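August 2019

Monday again, and I did my Dutch homework on the tram, which I had promised myself not to do anymore. My handwriting looks like an old man's. The text was about a baker who moves to a village called Skumska (I don't believe such a village exists in the Netherlands) and all the verbs were in the past. I made mistakes in five of them. I wrote them out again after lunch, slowly, and then I learned the kitchen words, as Mr. Procházka told us to do before Thursday.
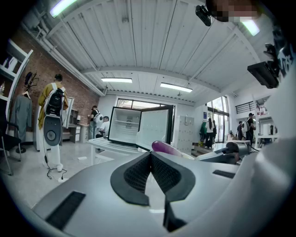 Why do I learn a third language at my age, when the second one is still not finished? I want to read the letters of my grandfather's brother, who worked for the Kollár shipping office and wrote home in Dutch to his wife for most of his life.

There are 40 letters in the tin box. Svetozár says I should pay a translator and be done with it. He asked one in April, and the price was 200 for the first part only. But the price is not what stops me. I have read the first letter by myself now, with the dictionary on my knees, and it was mostly about a coat and a late train. I was so happy with this coat that I read the sentence to Svetozár on the telephone. He said, "Very nice," in the voice he keeps for my poems.

My word notebook has 1,023 words in it. I know this because I number them, a habit from school. The last one is "aubergine," and I felt a little cheated, for it is a word I had already. Mr. Procházka said that a learner should take such gifts and not complain.

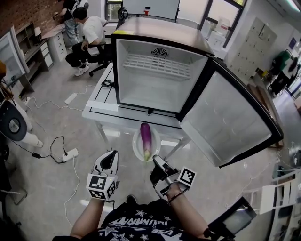 He is strict with us, but I like him. On Thursday he made Syahrul repeat the word for "eye" until the whole class could hear the difference, and Syahrul laughed so much that he had to drink water. He is the best of us at grammar. He offered to look at the second letter with me, where the ink is weak and one name looks like Dirkudano, but it could be two words.

Tomorrow I must call Dušan about the box, as the lid doesn't close well and I am afraid of damp. Then ten new words before bed.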